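Site visit report: Prajapati test kitchen and the Vornen arm cell
Filed March 15, 2021
Written up for the equipment planning group

Purpose of visit

We have one capital slot left in the current plan for a bench-scale manipulation cell. Two proposals are on the table. One is a packaged cell quoted by Zokavport. The other is to copy what Prajapati has been running in its test kitchen, using a Vornen arm and parts bought separately. I went to Prajapati to see the second option working and to get real purchase and running costs from the people who pay them. Latrice Achterberg, who handles equipment there, gave me most of a working day and let me read her purchase log. She also let me photograph the log, and those pages are in the shared folder.

What follows is in the order I took my notes, with the prices pulled together toward the end.

Arrival and layout

The kitchen is at the back of the building, past goods-in. Access matters for us. The door from the corridor is a standard single leaf, and the arm pedestal came through it only with the leveling feet off. Our own room 4 has the same type of door. The pedestal crate did not fit at all and was opened in goods-in, and that area was tied up for a morning. If we order, the crate dimensions have to be on the quotation.

Power is one dedicated circuit for the arm controller and a second one for the computer and cameras. Prajapati began with everything on one circuit and separated them in December after repeated camera dropouts. The electrician's invoice for the second circuit was larger than anyone had planned for. Ours should go in the first request.

There is no compressed air. The gripper is electric, and Achterberg said this was the one point on which she overruled her own engineers, who wanted a pneumatic unit for grip force. She had priced the compressor, the dryer and the noise enclosure and found that they came to more than the gripper. I agree with her reasoning for loads like plates and cups. It would need another look if we ever wanted to handle full cookware.

Work surface

The cell works over an ordinary tiled counter. I asked whether the tile was a choice. It was, in part: the cell is there to develop handling of household items, and a household surface was in the specification from the start. The cost consequence is that a tiled top is not flat in the sense a machine bench is flat. Grout lines sit lower than the tile faces, and neighboring tiles differ in height by small amounts. Prajapati measures the top after any work on it and stores the result as a height map, which the arm controller uses when the fingers come in low.

Zokavport's packaged cell comes with a flat composite top. That is easier to set up and easier to wipe. It is also not what our end users have at home. The salesman offered a tiled insert as an option and could not give me a price for it. I have asked in writing.

The task during my visit was plate handling at the dish rack, with plastic plates and a black wire rack on a drip tray. The arm carries a small camera at the wrist, and a fixed camera covers the counter.
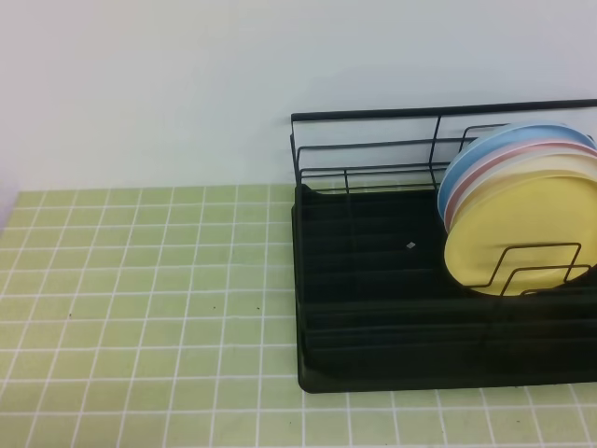

Dish rack on the counter, with the plates standing at the right. 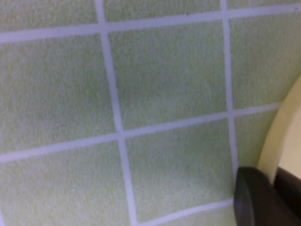
Cameras and mounts

The wrist camera is the cheap part. The mount for it is where the money went. Prajapati is on its third design. The first was printed in house and flexed, so the calibration drifted between sessions. The second was machined and stiff but put the cable on the outside of the wrist, where it caught. The current one is from Plasorine, is molded to order, and routes the cable along the arm. Plasorine has a minimum order, so Achterberg has spares on the shelf and offered to sell us a set at cost. I would take that offer whichever arm we buy, provided the bolt pattern matches. I have the drawing and will check it.

The fixed camera is on a wall bracket. I would copy that without changes. A tripod was used for the first month and was bumped often enough that recalibration became a standing item in the weekly schedule. The bracket cost less than one of those recalibrations in staff time.

Lighting was not budgeted at all in their original request. They use the room lights plus one diffused panel. Pale glazed tile gives highlights when the panel is set low, and black wire racks give the opposite problem, with very little contrast between the wires and the tray. Moving the panel higher took care of most of it. Allow for two panels and stands.

Fingers and wear

Gripper fingers are consumables and should be entered as such. Prajapati buys them in pairs from Vornen and replaces them when the contact face is worn enough to change the grip on a plate rim. The log shows 4 pairs used in the last budget year. Contact with grout is harder on them than contact with the tile face. Contact with the wire rack is harder again, and most of the nicks on the pairs in the scrap bin were of a size to match rack wire.

Zokavport quotes fingers as part of a yearly service package. It looks tidy on paper, but the package is priced by cell, whether the cell runs or not. At our expected hours we would be paying for fingers we do not use. I have asked them to quote fingers separately.

Household items

This line tends to be left out of requests for being small. It should be in. Racks, plates, cups and trays have to be replaced with the same model, or the results before and after cannot be compared. Achterberg's practice is to buy a full set of replacements on the day an item is chosen. She learned this when a rack model went off sale partway through a study and the team had to start over with another. I suggest a fixed allowance of $100 per item type, spent at the start, with the spares boxed and labeled.

Plastic plates are preferred over ceramic for the early work. Breakage is the obvious consideration. The other is that ceramic fragments on a tiled top mean a full stop, a vacuum and an inspection of the fingers before the cell runs again. Ceramic is on their plan for later in the year.

Safety items

Prajapati has a light curtain on the open side and a two-button enable on the operator's desk. The curtain came from stock left over from another line, so it does not appear in their log, and I nearly missed it when adding up. We have no such stock. Our site rules would also require a scanner or a fixed guard on the short side, next to the walkway. A fixed guard is the cheaper route and blocks only the cupboard that we were going to clear anyway.

The risk assessment was done by an outside firm. Their report is specific to that room and cannot be reused, though the template can. Achterberg has sent it to me.

Prices

Figures from the Prajapati log, excluding tax and our own labor:

Wrist and fixed cameras, mounts, bracket, cabling: $2608
Second circuit, installed: $1439
Fingers: per pair, priced on the Vornen list, see folder
Arm, controller and gripper: under a discount that we would not get. I have asked Vornen for a list quotation.

The Zokavport quotation covers the arm, controller, gripper, top and guarding in one figure. It leaves out cameras, lighting, both circuits, delivery past the loading door, and the risk assessment. Once those are added, the gap between the two options is smaller than the cover sheets suggest. I do not want to put a number on it until the Vornen quotation arrives.

Lead times as stated to me: Vornen ships arms from stock but controllers to order. Plasorine molds in batches and the next one is already full. Zokavport gave a date for the complete cell and declined to put a penalty clause behind it.

Staff time

The hours are the part I would press hardest in our own request. Prajapati planned for one technician at half time. In practice it has been one at full time for setup and calibration, with a second person on days when data are being recorded. Most of the extra went into resetting the counter between runs. Plates have to go back in the same slots, and the rack has to go back to the same tile corner. They mark the position with a paper template and remove it before each run. A jig was tried and showed up in the camera views, so it was dropped.

Zokavport claims that its cell resets itself. I asked to see this and was shown a video of blocks in a bin. A rack of plates is a different problem, and I would want a demonstration with our own items before giving that claim any weight in the comparison.

Open points

Bolt pattern of the Plasorine mount against both arms – I will check.
Price of the tiled insert – waiting on Zokavport.
List quotation for arm and controller – waiting on Vornen.
Door width and floor loading for room 4 – facilities to confirm in writing.
Whether the second circuit can be taken from the existing panel or needs a new one.
Storage for boxed spares. Prajapati uses two full shelves, and we have none free at present.

Achterberg is willing to host a second visit if the planning group wants to see a full recording day. I would send whoever is going to run the cell, and I would do it before the order is placed.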